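2021-04-13, bin and toy set, continued

Started with the bin today, before touching any of the objects. The coating on the sloped back panel is in worse condition than I wrote in February. The scuffs are all in the lower part, and in places the white is chipped away completely. Higher up it is only thin scratches and small specks. I rubbed one chipped place with a cloth and a little more came off on the cloth, so I stopped. Nicanor wants to sand it and paint again. I would prefer to put a thin sheet over it, but then the slope changes a little and we have to measure again. Not decided.

Cleaned the floor of the bin with warm water and the Purketti soap, two times. The cloudy areas do not go away, so I think they are in the metal. The scratches of course stay. I also pushed a pipe cleaner through the small hole on the left and got out some gray fluff, I suppose from the plush toys. Please somebody check this hole every week, it collects everything.

The clear strip at the back edge: pressed it with the thumb along the whole length. It holds. At the end of last month Ignacio had the corner of a toy stuck under it and we glued it again with the Fosumico glue. I waited 20 minutes after the cleaning before I put anything back in the bin.

Then the objects. For the small set I keep three: the orange cup, the seal and the green dinosaur. I like this set because the three are so different – one hard and hollow, one soft, one with many parts that stick out. 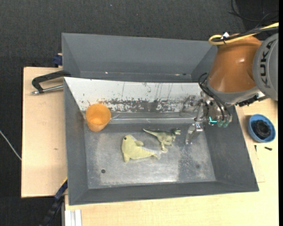

The cup is the easy one when it stands and the difficult one when it rolls. Weight on the kitchen scale is 70 g. I want to write the weight on the bottom with a marker, but the marker does not stay on this surface, so for now it is only in the list.

The seal is 237 g, more than I expected for a plush. Maybe it took some water in the last wash. I will weigh it again tomorrow after a night on the radiator. The seams by the flippers are good. The seam at the tail has one loose thread, which I cut short with scissors. Do not pull it!

Dinosaur: no damage that I can find. The tail is the part I worry about, it is long and pointed and everybody picks the toy up by it. The old dinosaur from the Lytvynenko box broke exactly there, and we still have the piece in the drawer. Ignacio asked if we can order the same model again from Fistero. I wrote to them, no answer until now.

Small notes for who continues:

- Cup, seal and dinosaur go back to the low shelf in the evening, not in the bin.
- No alcohol on the white panel. I tried it on the upper corner and the cloth became white.
- The list of weights is in the blue folder, page 2. Use pencil.

Open: the panel (sand or cover), second weight of the seal, answer from Fistero. Nicanor has the sandpaper at his desk, but he promised to wait until we talk.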